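Starkon Holding Cabinet, Full Height

Rental item - available for pickup or delivery from Vumgate

The Starkon is an upright heated cabinet for keeping plated or panned food at serving temperature. It is the one we send out most often for weddings, school banquets and church suppers, where the kitchen is small or a long way from the dining room. It does not cook. Food has to go in hot, and the cabinet keeps it there until you are ready to serve.

There are 7 shelf positions inside, and the shelves lift out without tools. You can leave some out to make room for deep pans, or use them all for flat plates and sheet pans. If you are renting plates from us as well, tell us which ones when you book and we will set the shelves before the cabinet leaves the building.

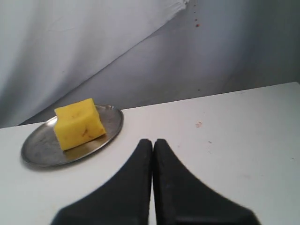
Fitetley Rentals - Catering Equipment Department

What is included

The cabinet, with all shelves
Power cord (attached)
Water pan for the base
Drip tray
Door key, on a red tag
Foam blocks for transport
Printed instruction card

Plates, pans, lids and serving utensils are rented separately. Please see the Tableware page for plates and the Buffet page for chafing dishes and pans.

Specifications

Type: upright, heated, single door
Shelf positions: 7
Empty weight: 171 pounds
Warm-up time: 40 minutes from room temperature
Power: standard grounded household outlet
Controls: dial thermostat, humidity vent, on/off switch
Door: hinged on the right, with latch and lock
Casters: swivel, two with brakes
Use: indoors, or outdoors under a solid cover

The door hinge cannot be switched to the other side. If your kitchen layout needs a door that opens the other way, ask about the Khúc cabinet described at the end of this page.

Setting up

Roll the cabinet to a level spot and set both brakes. Leave a hand's width of space behind it and do not push the back against a curtain or tent wall. Remove all of the transport foam before you plug anything in, including the pieces below the bottom shelf, which are easy to miss. Keep the foam in the bag it came in. It has to go back in the cabinet for the return trip.

Fill the water pan from a pitcher to the line stamped on the side. The water keeps food from drying out, and you will want it for rice, pasta, vegetables and sliced meat. For fried food or anything with a crust, leave the pan empty and open the vent.

Plug the cabinet directly into the wall. Do not use a power strip. A heavy-duty extension cord is all right if it is grounded and kept short, and we rent those too. The cabinet should be on a circuit with no coffee urn on it. Most of the calls we get on Saturday evenings are about a tripped breaker, and most of those are a cabinet and an urn sharing an outlet.

Turn the dial to your setting and let the cabinet warm up with the door closed. The light goes off when it reaches temperature and will come on again from time to time as it holds.

Loading

Load from the bottom up. Heavy pans go low, plates go high. Cover anything that will be in the cabinet for more than a few minutes. Foil works, and so do the plate covers on our Tableware page.

Metal plates heat up faster than china and stay too hot to hold with bare hands. Servers should have a folded cloth or a glove for each hand. China plates can go in empty to warm before plating, but leave space between stacks so the air can move.

Every time the door opens the cabinet loses heat, and the top shelves lose the most. For a plated dinner it works better to pull a full shelf at once than to take out one plate at a time. Check the food with your own probe thermometer. The dial shows what the air in the cabinet is set to, and food in the middle of a deep pan can be cooler than that. Your local health department sets the holding temperature you need to meet.

Cleaning and return

Please return the cabinet wiped out and dry. You do not need to scrub it. We wash and sanitize every cabinet when it comes back, but dried gravy on the door seal takes a long time to get off and there is a cleaning charge if we have to do it.

Let it cool with the door open. Empty the water pan into a sink. Wipe the walls, the shelves and the seal with warm water and dish soap on a soft cloth or plain foam. No steel wool, no oven cleaner, and nothing with bleach in it - bleach will pit the metal. Dry the inside, slide the shelves back in, and pack the foam between the shelves and the door so nothing rattles loose in the truck. 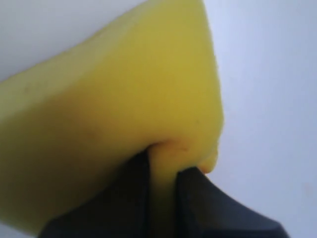

Yellow foam block, close up.

Missing foam is billed as a lost part. So are keys and drip trays.

Delivery and pickup

Two people are needed to load the cabinet, and it must travel standing up. It will fit in a cargo van or on a trailer with side rails. It will not fit in a minivan or in a pickup with a bed cap. Bring straps. We have a dock at the Vumgate warehouse and will help you load, but we cannot help at the other end unless you have booked delivery.

Delivery is to a ground-floor door with a ramp or a level entry. Stairs have to be arranged ahead of time and cost extra. If there is an elevator, measure the door before you book. Drivers will roll the cabinet to the spot you choose and plug it in on request. They do not load food.

Rates and deposit

Cabinets are rented by the day or by the weekend. A weekend runs from Friday noon to Monday noon and is charged as one and a half days. Call or write for the current rate, which depends on the season and on what else you are renting. The refundable deposit is $400 per cabinet, by card, released once the cabinet has been checked in.

Cancellations made more than a week ahead are free. After that we keep the first day's rental.

Bookings for graduation and wedding season start filling up in February. If your date is taken, ask to be put on the call list.

Other cabinets we carry

Khúc half-height cabinet: fits under most counters, door hinged on the left, no water pan. Good for rolls, pies and small plates. One person can move it on a flat floor.

Unheated transport cabinet: same outside size as the full-height Starkon, insulated, no cord. Used mostly for cold desserts and for drop-off jobs where there is no power.

Rates and terms on this page apply to bookings made from May 2024.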